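Bande originale de « Flodham » : sortie et avis

ekow_k
Bonjour à tous. La musique du film Flodham est sortie le mardi 23 juin 2026, sept titres et deux versions instrumentales. J'ai écouté trois fois. La chanson d'ouverture, chantée par Efua Korletey, est pour moi la meilleure de l'année.

petville194
Moi je ne suis pas d'accord. La voix est belle, mais le refrain ressemble beaucoup à celui de « Chaiyaporn », du même compositeur, Dilwyn Landeg. Même rythme, presque les mêmes accords.

ekow_k
Je vous trouve sévère. Écoutez le pont, à la deuxième minute, c'est autre chose.

obed.z
Est-ce que quelqu'un sait si le vinyle sera en vente ? J'ai lu 2 000 exemplaires, mais le site du label ne dit rien. Je prendrais bien le bleu.
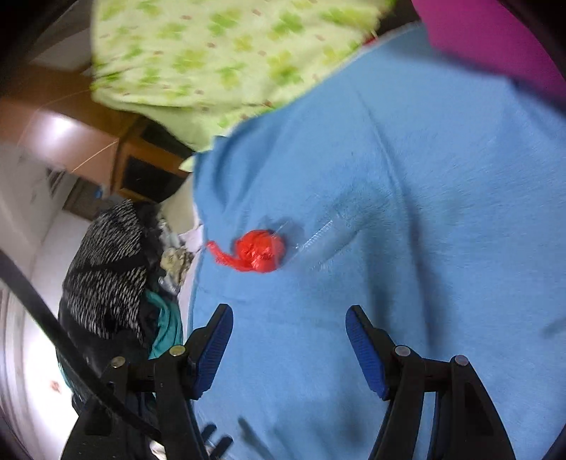
Tissu bleu clair

petville194
Pour le vinyle, il faut attendre décembre, d'après Kwame Atinga, à la radio. Prix : environ 50 euros. C'est trop cher pour sept chansons.

obed.z
Merci pour la réponse. Cher, oui, mais je l'achèterai quand même.

ikora_fan
Le duo de la fin est mal mixé, on n'entend pas les paroles. Est-ce pareil chez vous avec un casque ?

ekow_k
Avec le casque j'entends bien. Sur le téléphone, non.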